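How to wash a wool sweater by hand and dry it flat

Quick version, for people with a sink full of suds right now 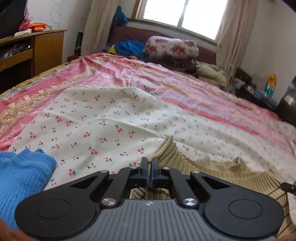
Posted in Laundry & Mending | by the Radville Thrift Blog | June | 5 min read

Check the label first. If it says dry clean only, your call. I've washed plenty of those and lost one.

What you need: clean sink or tub, wool wash or baby shampoo, two big towels, somewhere flat to dry. No fabric softener. No bleach, ever.

1. Fill the sink. Cool water, not icey. A capful of wool wash, swish it, then turn the sweater inside out and push it under. Don't run the tap straight onto it.

2. Soak. 20 minutes. Go do something else. Squeeze the cuffs and underarms gently a couple times. Do not rub, rubbing is how you get felt.

3. Drain and rinse. Lift it with both hands underneath, like a sleepy cat. Wet wool is heavy and the sleeves will stretch to your knees if you pick it up by the shoulders. Same temperature water for the rinse. Repeat till it runs clear, usually two goes. Dark colors take more.

4. Press. Push it against the side of the sink. No wringing.

5. Towel roll. Lay it on a towel, roll up the whole thing like a sleeping bag, kneel on it. Swap to the second towel and do it again. Skip this and you'll be waiting till next week.

6. Shape it. Flat on a rack or a dry towel. Pull the hem straight, match the sleeves, pat the ribbing back in so it doesnt flare. If you measured before washing (you should), check against that now.

7. Turn it over after 6 hours. Away from radiators and direct sun. Thick cables need a day or two.

Pilling: wait till fully dry. Cheap fabric comb, short strokes, one direction. Razor works but you will cut a hole eventually.

Moths: wash before you store, always. They go for skin oil and food spots. Sealed bag, and cedar if you like the smell.

Already shrunk? Soak in cool water with hair conditioner, press, then ease it wider a little at a time on the towel. Gets you back maybe half a size. Properly felted ones are done, make mittens.

Cotton knits next time, different rules.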